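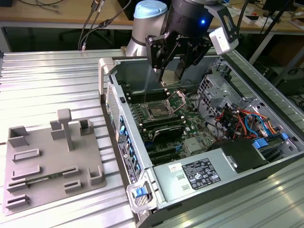
Reseating a Processor in an Older Desktop Tower

Brelham Workshop Notes
Revised Tuesday, May 28, 2024

These notes cover removal and refitting of the CPU in a full-size desktop with a lever-type socket. They apply to the Oker office towers and to most machines of the same age. Laptops and all-in-one units are covered separately.

Before opening the case

Shut down from the operating system, switch off the supply at the rear, and pull the power cord. Hold the front power button for 6 seconds to drain the board. Disconnect everything else from the rear panel, labeling any cable that could go in two places.

Lay the tower on its side with the motherboard at the bottom. A metal table is acceptable if the machine is unplugged and you are wearing a grounded wrist strap. Rubber feet or a thin mat will keep the paint from scratching. Check that the case doesn't rock before you put any pressure on the board.

Clearing access

Photograph the wiring first. Drive and supply leads tend to cross the work area and should be tied back toward the drive cage with a soft tie. Wire ties with a metal core do not belong inside a case.

The RAM can stay in if it does not block the socket lever. Expansion cards can usually stay as well. Take out a long card if your wrist rests on it while you work.

Removing the cooler

Unplug the fan lead at the board. Loosen the cooler screws in a diagonal sequence, half a turn each, until all are free. Twist the cooler slightly before lifting. If it won't twist, the paste has hardened: refit the screws loosely, run the machine for a few minutes, shut down, and repeat the power steps above. Do not pry with a screwdriver.

Small heatsinks elsewhere on the board are separate parts. Leave them alone unless one is loose.

Opening the socket

Press the lever down and outward to clear its hook, then raise it fully. Lift the retention bracket by its tab. It should swing up without force and stay up on its own.

Hold the processor by two opposite edges and lift straight up. Set it in a plastic tray, contacts untouched. From this point keep tools, sleeves, and cleaning liquid away from the socket. On boards with pins in the socket, one bent pin is enough to stop the machine from starting. If work is interrupted, fit the plastic socket cover.

Cleaning and refitting

Wipe old paste from the processor lid and the cooler base with a lint-free cloth and isopropyl alcohol. Allow both to dry. Match the corner mark on the processor to the mark on the socket, lower it flat, and close the bracket. The lever will be stiff over the last part of its travel. Resistance at the start of travel means the processor is not seated; open and check.

Apply a pea-sized amount of paste at the center. Tighten the cooler screws in the same diagonal order and reconnect the fan lead.

First start

Run the machine with the side panel off and watch the fan. Read the processor temperature in the setup screen. The Oker units at our Lorkstead bench settle below 68 °C. A rapid climb past that usually means an uneven cooler or a leftover film on the new paste.

Power supplies are not opened at this bench. A faulty one is replaced whole.

Corrections to Evelien Aerts, Lorkstead bench.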